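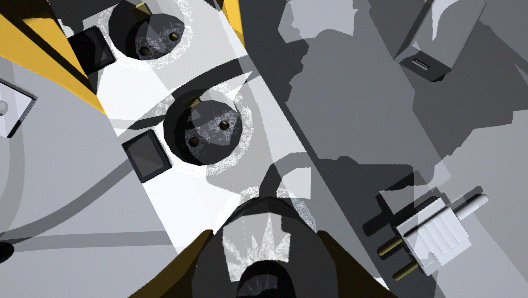 Ticket: Print queue stalls at Kenholm office, label jobs lost

Status: Open – waiting on vendor
Site: Kenholm, second floor
Product: Trinex Queue Server, Husisel label driver
Priority: 3

Problem
Label jobs sent from the Ashworth order system stop printing partway through a batch. The queue shows them as "sent" and then drops them. Regular letter-size documents are fine. First reported Thursday, right after the morning batch.

Log
8:40 am. Batch of 3,637 labels submitted. Printing stopped after label 600. No error on the printer panel.
9:05 am. Restarted the spooler and resubmitted the remainder. Another 600 printed, then the same stop.
9:30 am. Checked disk space on the queue server. Plenty free. Spool folder permissions match the other sites.
10:15 am. Swapped the network cable and moved to another wall port. No change.
11:00 am. Sent the same file straight to the printer, bypassing the queue. It went past 600 with no trouble, so I canceled it and am leaving the printer alone for now.
11:20 am. Event log has 69 entries reading "job segment expired." All of them come from the label queue.

Workaround
Split batches into files of 500 or fewer and wait for each one to clear before sending the next. Slow, but the orders are going out.
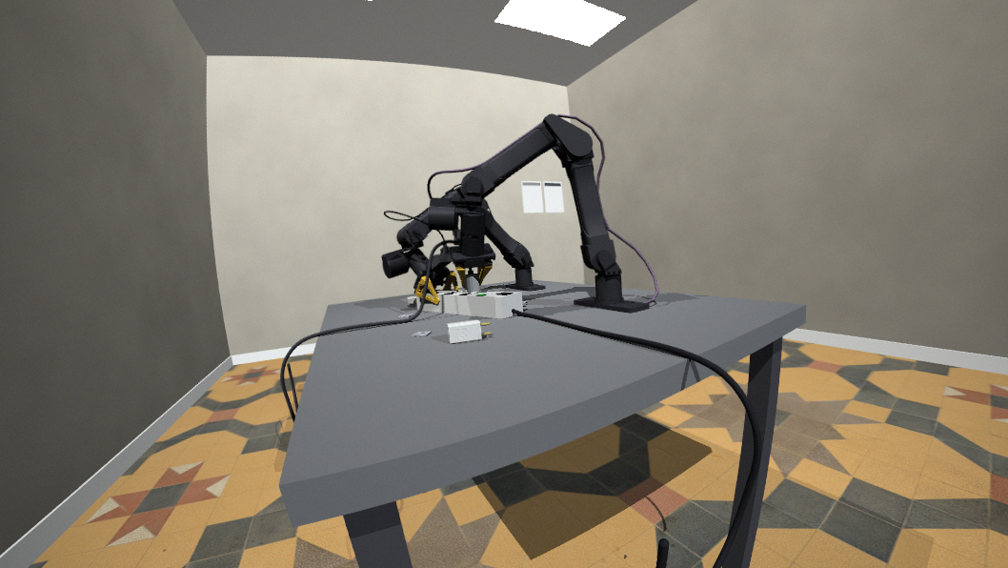 Reply from Trinex support:
The 600 limit comes from the segment setting in the queue profile. Please open the label queue, go to Advanced, and tell us what Segment Timeout is set to. If the driver was updated recently, it may have put the default back.

Update, 2:10 pm. Timeout was on default. Driver was updated Wednesday night – will raise the value and rerun a full batch after the 4:00 pickup.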